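How do I clean a waxed tabletop?

Asked by Baiba Petrauskas, 2016-01-28

We bought a Woltard dining table in December for $2,299, and it has already collected a cloudy ring the size of a soup bowl. The store says "natural patina." Is there a fix, or do I learn to love patina?

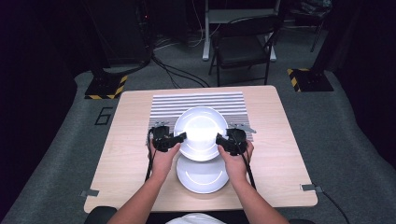 Rub along the grain with a little paste wax on a soft cloth, wait 15 minutes, then buff. Pale wood shows everything, so after that put a mat under your plates, striped like the one here, or any mat. Mine cost less than the wax and has outlived two tables.
Sipho Van der Merwe

Mayonnaise. Leave it overnight. Your dog will have opinions.
rees_47

Is it wax or lacquer? My Terkix was sold as waxed and wasn't. Check the label underneath first.
teltov14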